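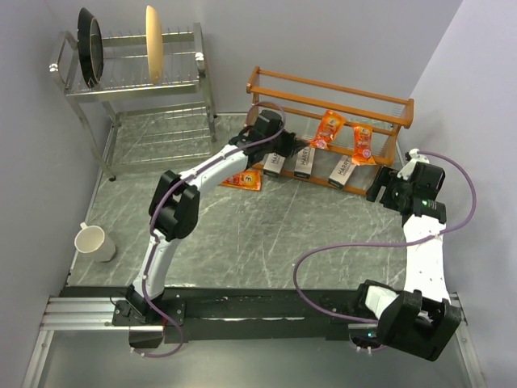
Slide 2: Why we dropped co-op from Kuvstead

Start with the forum post. It got 683 replies, most of them angry.

Co-op was in the plan from the first pitch. Metska built the netcode and Gruda did the maps. It ran well for two players in a small room.

The trouble came with the harbour level. Saves went out of step after five minutes and we could not find the cause.

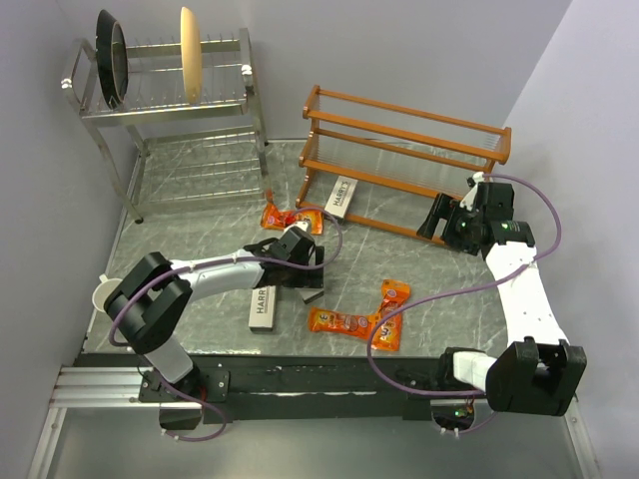

We gave it eight more weeks. By April the single-player story had stopped moving, and the publisher, Kaushik, wanted a date.

Pause. Show the old trailer, no sound.

Slide 3: What we kept

The second character stayed in, run by the game. Her lines were already recorded.

Say plainly that we should have told players sooner. Leave five minutes for questions. If asked about a sequel, say there is nothing to announce.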